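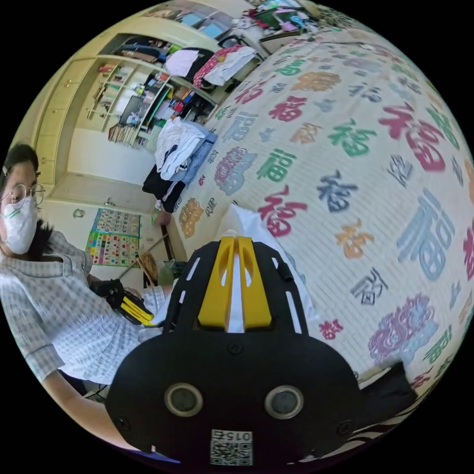 Bedroom round: hand-held grippers, quilt, pillow and a pile of clothes to deal with.

Housekeeping staff wanted for gripper recording work – Zullow Linen & Rooms, Stokow site

We're hiring again. 2 openings on the day crew, start in December, sooner if you can manage it.

Some background. Zullow does rooms and linen for long-stay apartments, 113 units at Stokow at the moment. Part of the folding line went automatic last winter. Next step is the rooms themselves: making beds, sorting clothes, putting things back on shelves. The machines learn that from people who know the job, so part of our crew now does its rounds with hand-held grippers in place of bare hands. The recordings go to Istero, who build the software.

What you'd be doing
Folding, stacking, straightening covers, moving pillows, picking clothes off beds. All with the grippers.
Working at normal pace. No acting for the camera.
Saying when a task makes no sense. Please do, the task list was written by people at desks and it shows.
Regular housekeeping, by hand, for the rest of the shift.

Hours
Shifts start 7:30 am. Gripper work is never more than half a shift, and you get a break every 40 minutes, your wrists will want it. Full time or 4 days, tell us which.

Pay
Normal housekeeping rate plus a recording supplement of 600 a month, paid whether or not the recordings get used. Training is paid too.

What changes, since everybody asks
The folding line took over most of the flat sheets. No one on that crew was let go, but two people moved to rooms and one didn't like it and left. Fewer hours on your feet at the table, more walking. Lifting is down. The noise is up, bring it up at the interview if that's a problem for you. Will the machines do rooms on there own some day? Maybe parts of it. Our written agreement with staff covers jobs through the end of the Istero contract and you can read it before you sign anything. After that we don't know, and we won't pretend to.

Recordings can pick up faces, yours or a coworker's. There's a consent form. You can say no to the recording part and still apply for the regular jobs, see the other listing.

You should have
A year or more in housekeeping, laundry, home care, or a house full of kids – we count it.
Steady hands. Left-handers very welcome, we are short on them.
OK with going into rooms where people live and keep their things.
No computer skills needed. If you can charge a phone you can charge a gripper.

How to apply
Short note, a phone number, and when you can start. Drop it at the MacKinnon building front desk or use the form on this page. No cover letter pelase. We call everyone back, usually in the afternoon after 2. Trial shift is paid, wear shoes you can stand in.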